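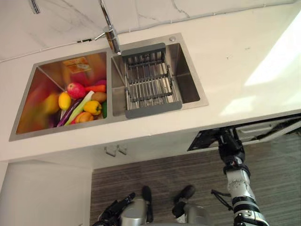 Washing up bowl inside the sink: why?

saltmarsh_kev
09/04/2025
Moved in with my partner in February and have been losing a slow war over a plastic bowl. It lives inside the sink. The sink is already a bowl. We have put a bowl in the bowl, and the bowl in the bowl is smaller than the bowl, so the roasting tin now fits in neither. I was told "everyone has one" and, when I asked what it was for, "washing up". Is there a reason for these or is it like net curtains?

pootlebug
You can tip your tea dregs down the side without ruining the water. That's the reason. Thread closed.

Grumbleweed
What pootlebug said, plus it uses less water, plus you don't chip things. My mum had an enamel one-piece sink you could have embalmed somebody in. Filling it took most of the hot tank, and if you dropped a glass you were picking bits out until Easter. Bowl every time.

saltmarsh_kev
I'll give you the dregs. But the underside of this thing, Grumbleweed. Have you ever looked at the underside of yours?

Grumbleweed
No, and I don't intend to start.

twelvebore_tina
Kev is right and you are all living in filth. I lifted my sister's up once at Christmas and it made a noise. Get a sink with two halves, wash in one and rinse in the other, drain things on a rack, and throw the plastic one in the shed for weeding. I've had a double for 20 years and my dregs have somewhere to go.

pootlebug
Lovely if you've got the worktop for it. In my kitchen a second sink would be in the hall.

OldBoilerman
Tina, what do people keep in the second half though? I fitted kitchens until my knees went and every customer wanted a double, and every time I went back to sort out a drip one side was for washing up and the other was for storage. Veg, usually. Once a tortoise. You pay extra for a sink and end up with a cupboard that has a plughole.

twelvebore_tina
Mine is for rinsing.

OldBoilerman
Is it clear right now?

twelvebore_tina
There is a colander in it.

Grumbleweed
Ha

quietly_furious
Can we talk about rinsing, seeing as it's come up. I lodged with a family who didn't. Plate out of the suds, onto the rack, foam sliding down it, job done. Everything tasted faintly of lemon, including the lemon things, which tasted of a different lemon.

pootlebug
I don't rinse and I'm fine.

quietly_furious
You would say that, you've been eating Ziltex for years.

pootlebug
Fairly sure Ziltex is for ovens. I buy whatever green stuff they have in Nisa and it does no harm at all. It evaporates.

quietly_furious
It does not evaporate. The WATER evaporates. The green stuff stays where it is and waits for your cornflakes.

saltmarsh_kev
This has got away from me slightly. To report back, I raised the matter of the underside this evening. I was asked who had last washed it. I said I didn't know it needed washing, it spends its whole life in soapy water. There was a silence.

OldBoilerman
Oh dear.

twelvebore_tina
That's on you, Kev. Glasses first, then cutlery, then plates, pans last, and then the bowl gets scrubbed and stood up on its edge to dry. Still hate the things, but if you're going to keep one in the house you have to look after it.

Grumbleweed
Cutlery before glasses.

twelvebore_tina
Absolutely not. You want the glasses in clean water.

Grumbleweed
Cutlery goes in your actual mouth.

twelvebore_tina
WHERE DO YOU THINK GLASSES GO

nettle_soup
Lurker here. We've had 3 of these bowls in four years because they go that tea colour and no amount of bleach shifts it. Bought a steel one in the end. It's noisy as anything, like doing the dishes inside a bell, but it comes up clean and the cat is scared of it, so she's stopped drinking out of the sink. No regrets. Boilerman, what happened with the tortoise?

OldBoilerman
It was having a bath. Perfectly happy. I had to wait for it to finish before I could get at the trap.

saltmarsh_kev
Final position from this house: bowl stays, I am in charge of the underside, and the roasting tin gets done in the sink proper with the bowl moved out onto the side. Where it drips on the worktop. I have been asked to put a tea towel under it.

pootlebug
Told you. Dregs.

quietly_furious
Does anybody wash the tea towel?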